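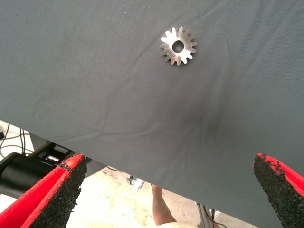

1/ ok thread on buying a used bike when you know nothing about bikes, bc I just did it and my brain is full

2/ budget was 135. ended up paying 135 plus a bus fare out to Tarncombe so. close enough

3/ first one I looked at was an old Pfeiffer, green, gorgeous. seller said "barely ridden." chain was orange. walked away, thought about it all night anyway

4/ stuff I wish I'd checked on that one: spin both wheels, squeeze both brakes, look at where the pedals bolt on. takes 3 minutes. wiggle everything

5/ also ASK WHERE IT SLEPT. garage good. balcony bad. "kind of by the shed" very bad

6/ the one I bought is a Drirdale, 20 years old, ugly brown, rides like a couch. original bell!! seller had the reciept from the shop still folded in the manual

7/ sizing: ignore the sticker. stand over it with flat feet. if you're wincing it's too big

8/ Léonie Delaunay lent me her pump and told me to replace the tubes no matter what. did one. got tired. front one is july's problem

9/ someone asked about electric. there's a shop in Ganden with nice ones, cheapest was 3,000, I said thank you and left

10/ things I'd spend on before anything pretty: lock, lights, a seat that doesn't hate you. in that order imo

11/ things I bought first: a basket

12/ first real ride was out to the reservoir and back. hill on the way home is longer than it looks from the bus. much longer. got passed by a guy eating a sandwhich

13/ legs are done, would do again tmrw. if you're in Tarncombe and selling a rear rack pls message me, brown preferred, not picky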